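Re: [horgan-hall] floor sanding quote

> Skarex came back with 2000 for the main room, sand plus two coats.
> Does that include the kitchen end? And when do they want us out?

Doesnt include the kitchen, I asked. That's another 200 and I'd say take it — the colour will never match otherwise.

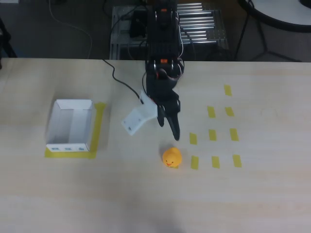
They want the place clear by 9 am, chairs and piano too. Piano can go in the Clalar Street garage if someone has a trailer. Mine's got a flat tyre.

Also no shoes on it for 2 days afterwards, so choir will need to be moved or cancelled. Can somone ring them? At work till late.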